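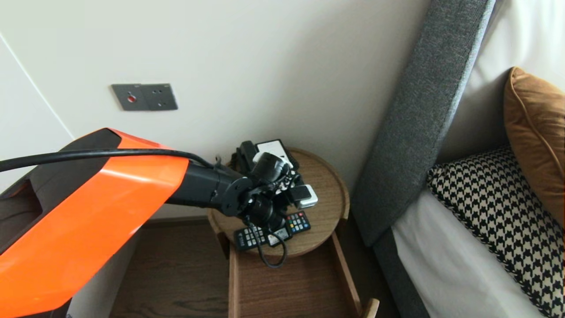 Robot arm over a round wooden side table

Moving Out of Brasbridge: Frequently Asked Questions

For residents of all 169 apartments at Brasbridge, furnished and unfurnished. If your lease is with a subtenant or a relocation company, check with them first. Their terms may be different from ours.

Giving notice

How much notice do I have to give?
Sixty days, in writing. The 60 days start on the day the office receives your notice, and you owe rent through the end of that period even if you leave sooner. Leases signed at Koivisto House before Momell took over management say 30 days, and we honor that until the lease is renewed.

Can I give notice by email?
Yes. Use the address on your rent statement and put your apartment number in the subject line. You will get a reply with a notice receipt. If you don't have a receipt after two business days, call the office. Text messages to the maintenance line do not count as notice.

My lease ends on a fixed date. Do I still need to give notice?
Yes. Without notice, the lease goes month to month at the rate shown in Section 4. Several residents every spring are surprised by this, so please read that section even if you are sure you know what it says.

Both of us are on the lease and only one is leaving. What do we do?
The person leaving signs a release and the person staying qualifies again on their own income. Ask for the roommate change form. The deposit stays with the apartment. How the two of you settle it between yourselves is up to you, and we can't split it into two checks.

Can I take my notice back?
Only if the apartment has not been leased to someone else. Call as soon as you know.

Breaking the lease

I have to leave early. What will it cost?
You have 2 choices. The first is the buyout, a flat $3,022 for a one-bedroom, paid when you give notice. Other sizes are listed on the fee sheet at the end of your lease. The second is to keep paying until a new resident moves in. We start showing the apartment once we have your notice and stop charging you on the day the new lease begins.

Which one is cheaper?
It depends on the time of year. Apartments here usually go fast from April through the summer and slowly in winter. The office can tell you how many of the same size are open right now. We won't guess at a date for you.

Can I find my own replacement?
Yes, and many people do. The person has to fill out the normal application and meet the same requirements as anyone else. You may not collect rent or a deposit from them yourself.

Are there exceptions for military orders or safety reasons?
Yes. State and federal law cover some of these situations, and the buyout does not apply when they do. Bring whatever paperwork you have to Jaime Bastos in the leasing office. These conversations are private.

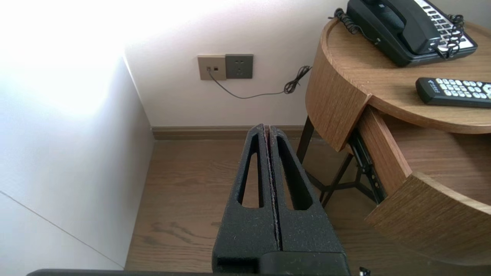 Answers by Siiri Kallio, Resident Services
Last reviewed 2022-04-26

Inspections and cleaning

What is a pre-move-out inspection?
A short walk through the apartment, done up to two weeks before you leave. You get a written list of anything we would charge for if it stayed the way it is. It is optional, and there is no fee. You can fix the items yourself or leave them and take the charge.

Do I have to be home for it?
No, but it goes better if you are. Bring your move-in checklist if you still have it. We keep a copy for every apartment, although some of the older Koivisto House ones are hard to read.

How clean does it need to be?
Swept, wiped down, and empty of your belongings. The things people miss most often are the oven, the inside of the refrigerator, the bathroom fan cover, and the tracks of the sliding door. You don't need to hire a cleaner. If you do hire one, keep the receipt, but we go by the condition of the apartment and a receipt alone won't cancel a charge.

Carpets?
Vacuum them. Ordinary traffic wear is not charged. Pet stains and burns are.

Should I fill nail holes?
Small nail holes from hanging pictures are normal wear, so leave them alone. Please don't touch up the paint. There have been at least four shades used in these buildings, and a patch in the wrong one means we have to repaint the whole wall. Anchors, wall mounts for televisions, and anything stuck on with adhesive strips that took the paint with it will be charged at cost.

I rent a furnished apartment. What has to stay?
Everything on the inventory sheet, in the room where it was listed. Small tables and lamps tend to wander, so check the sheet against each room. If something broke during your stay, tell us before the inspection. We charge for the age of the item as well as its condition, and an old chair may cost you very little.

Can I leave furniture for the next resident?
No. Anything left behind will be hauled away and the hauling billed to you. Bulk pickup is free if you book it a week ahead through the office.

Keys, parking, and utilities

What do I turn in?
All door keys, the mailbox key, building fobs, and your parking tag. A lost fob is charged at the price on the fee sheet. Copies you had made yourself need to come back too.

Where do I leave them?
At the office during open hours, or in the drop slot next to the door in an envelope with your name and apartment number. Your move-out date is the date we have the keys. An envelope found in the slot in the morning counts for the day before.

I have a second parking space. Does it end with my lease?
Only if you tell us. Spaces numbered up to 224 are on the apartment lease and end with it. The covered spaces on Cirar Street are on a separate agreement with their own notice period.

When should I stop the electricity?
On the last day of your lease, even if you move out earlier. If the power is off when our crew goes in, you will be billed for having it turned back on.

Can I reserve the elevator?
Yes, in three-hour blocks. Ask Reijo Lehtinen at the front desk. Month ends fill up first. Movers may park in the loading area for as long as your block lasts.

Your deposit

When will I get it back?
We mail the check, or a list of deductions with whatever remains, within the time allowed by state law. The clock starts when the keys are in.

Where do you send it?
To the forwarding address on your notice. If you didn't give one, it goes to the old apartment and waits for the post office to forward it, which can add weeks.

I don't agree with a charge. What now?
Write to the office within 30 days of getting the list. Say which line you disagree with and attach any photos. Nelli Pelkonen handles these and will send you our photos and invoices for that line. If you still don't agree after that, you can take it to small claims court.

Can I use my deposit as the last month's rent?
No. Rent for the last month is due on the first as usual, and the late fee applies.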